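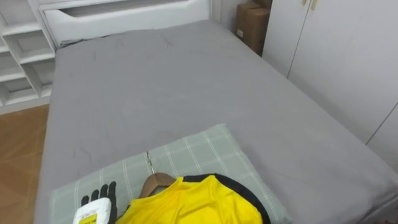 4.2 Provenance of the Stunel long bones

The Stunel bones enter the written record by way of a shipping receipt, and the receipt is mostly about cheese. Squeezed in at the bottom, in a different ink, is the line "also bones, old, large." Everything later written on the collection goes back to those four words, and most of it puts its weight on the last of them. By the time the crate reached the Plillona museum, "large" had become "remarkable," and the display label of the following August promoted the owner of the bones to "a chieftain of uncommon height." No measurement is given on the label. There is a small drawing of a crown.

We have tried to separate what was dug up from what was said about it. The crate held three long bones: a femur, a tibia missing its lower end, and a humerus. The museum's own inventory lists them as one individual. They come from at least two. The femur and the humerus differ in surface color, in the way the cortex has weathered, and in the kind of soil still packed into the cavities. The tibia could belong with either and was too badly varnished to argue the point.

The varnish deserves a word. It was put on thickly, probably more than once, and at one spot on the shaft it has preserved a complete thumbprint. Earlier accounts treated the coated tibia as unusually robust. Under the varnish it is a tibia.
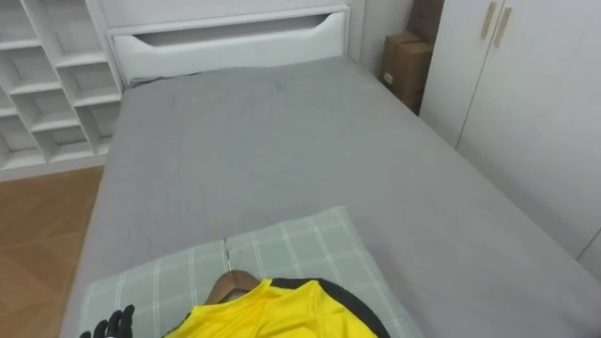

Photo: Normunds Adomaitis

4.3 Remeasurement

All three bones were measured on a standard osteometric board by two observers working on separate days, without access to each other's sheets. The femur came out 41 centimeters long, a respectable length and an ordinary one. It would have needed a good deal of help to hold up a giant. Observer disagreement was small throughout, except on the tibia, where both of us had to guess at the missing end and guessed differently. We therefore leave the tibia out of the stature estimate.

Calculations were run in Statix, using the settings supplied with the package. We also worked the femur by hand as a check, and the two results agreed. Neither came anywhere near the figure printed in the old museum guide, which seems to have been reached by adding the lengths of the bones together and then being generous.

As a comparison group we used the adult femora in the Gebretsadik collection, which holds 900 catalogued long bones from cemeteries in the same valley. The Stunel femur sits comfortably in the middle of the range. Had it arrived in any other crate, it would have gone into a drawer with the rest and been left in peace.

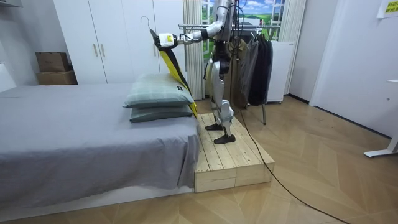
Figure 1. Humanoid robot beside a bed, holding a hanger with a yellow and black garment.

4.4 How a chieftain is made

It would be easy to blame the first curator, and later writers have enjoyed doing so. We are less sure. Agudelo, who read the surviving letters for this project, found that the curator had asked twice for the bones to be measured and was told both times that the calipers were on loan. The guide was then printed without him. His own copy has the word "height" underlined, with a question mark beside it – pressed hard enough to go through the page.

The grave itself remains a problem. No plan was drawn, and the two published accounts put it on opposite sides of the stream. Soil from inside the femur matches the gravel of the east bank. Soil from the humerus does not, and we have yet to find a bank that it does match. Until we do, the humerus should be cited as "said to be from Stunel" and kept out of any table that depends on its being so.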